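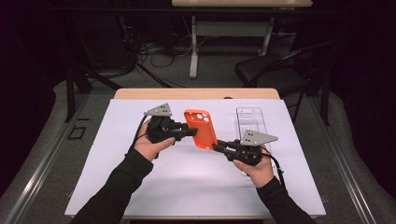
Chapter 7
Packaging and the Small Product

Start with price. A phone case sells for very little, ships in a thin box, gets replaced on a whim. So who pays for the box? Buyer, mostly. Keep that in mind for the whole chapter.

Key terms: unit cost, fill rate, return rate, shelf life (yes, even for plastics).
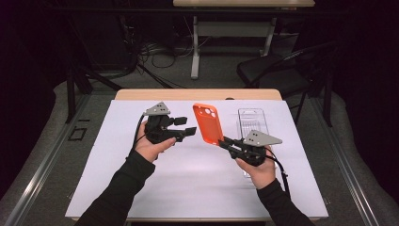
Fig. 7.1 An orange phone case, camera cutouts near the upper corner.

Our main case is Nasr, a small seller in Lurport. First order, 3000 units, one color. Too many. By March it had moved 374 — the rest sat in storage, and storage isnt free. Rent, insurance, handling. Add them up before you look at profit, not after.

Second order was smaller, up to 159 units, with a higher cost per peice. Made money anyway. Work out why before reading on.

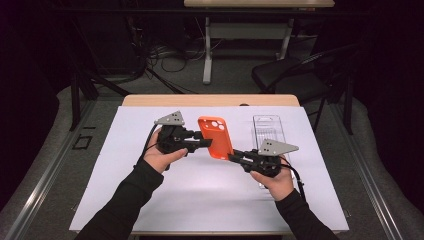
Rehema Makokha objects that the first order only looks bad on paper, and that a seller who runs out of stock loses the customer for good. Fair point. We come back to it under reorder levels.

Next: fixed costs, then the Kestetti price table.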